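About Us

Proltudari started with an argument over a door latch. We had a robot arm that could open the latch in our old kitchen every time, and it failed on the first new one we showed it. Half of us wanted a better arm. The other half wanted better teaching. The teaching side won, and we've been happily stuck on that question ever since!

We are a small research company, now 12 people, working on how robots can learn everyday handling jobs from people doing those jobs with their own hands. Picking things up, putting them down, moving them into something else. It sounds simple until you try to write it down as instructions, and then you find out how much your fingers know that you don't.

What we work on

Our main method is called Womard. A person holds a pair of grippers, one in each hand, and does a job with them. The movement of the grippers and the views from the cameras are recorded together, and a model learns to connect what is seen with what the grippers should do next. Since the grippers a person holds have the same kind of jaws as the ones on the robot, we don't have to guess how a human thumb would translate into metal and plastic.

Plenty of groups teach robots this way, and we learned a great deal from reading their papers. The part we care about most is what comes after the recording. Womard doesn't treat every second of a recording as equally useful. It looks for the short stretches where a small change in movement would lead to a very different outcome – the moment before the jaws close, say, or the last bit of lowering something over a rim – and it spends most of its learning effort there. The long, easy reach across a table gets much less attention.

We came to this the slow way. For our first year we simply collected more of everything, and the results got better for a while and then stopped. So we sat down and watched recordings, for weeks, with a lot of coffee and one very uncomfortable couch. The failures were bunched up in the same few places. The robot was already good at reaching. It was bad at arriving.

The result we're proudest of

Our latest study used 2192 recordings of two-handed tabletop work. Womard picked out the stretches it thought mattered, and we trained one model with that weighting and one without it, on exactly the same recordings. Then we trained a third model on only 698 of them, chosen by the method, and ran all three on jobs with objects none of them had been trained on.

The small model matched the plain one trained on the full set. We ran the whole comparison again with new starting positions, 1630 trials in total, and the finding held. There was a fair bit of shouting in the office that afternoon.

It doesn't hold everywhere, and we want to be clear about that. With soft things (cloth, bags, anything that sags) the small model was worse, and the full weighted set helped only a little. We think our idea of an "important moment" is too tied to the jaws closing, when with cloth the important moment may be much earlier. Pyo, our newer project, is all about this, and it is still very young. So far it has given us a lot of wrinkled dish towels and two promising graphs.

How we work

Recording sessions are short. Arms get tired, and a tired person moves differently from a fresh one, which shows up in the learning later. Everyone in the company records, including the people who mostly write code, and we've kept that rule through every change of office. You understand a strange dip in a chart much better when you've spent a morning trying to pick up a bottle with jaws where your fingertips ought to be.

We also keep our failed tries. Early on we threw them away, and we still wince about it! A fumbled grasp followed by a good recovery turns out to teach the model more than another clean one, so nobody has to start over when something slips.

The grippers get used hard. The inner pads take most of the wear, and we log their condition along with each batch so we can check later whether it made a difference. So far the models have coped with worn jaws better than we expected, though we haven't tested that as carefully as we'd like. 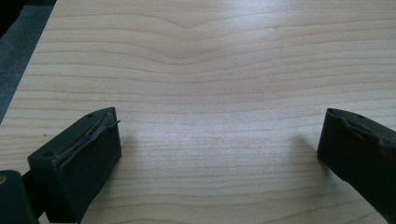
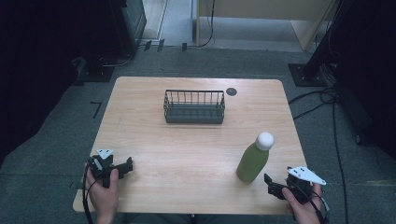
Bottles and baskets make up a large share of our objects at the moment. They are cheap, everyone knows how they behave, and a rim is a wonderfully unforgiving thing for a robot to judge. Next on the list are drawers, lids and anything with a hinge, which takes us right back to that door latch. Yes, we kept it. It's screwed to a board by the front entrance, and visitors are welcome to have a go.

Where we are

Our lab is in the Wonwood building, on the ground floor, with the offices one flight up. We moved in with too many cables and have added more since. Student groups visit us during the school year, and we're glad to have them – they ask the questions we've stopped asking ourselves. If you'd like to bring a class, write to us through the contact page and tell us the age of the group.

We share our written reports with anyone who asks, including the ones about things that didn't work. The report on the weighting study is ready now, and the Pyo notes will follow once we trust them.

Page last updated January 2020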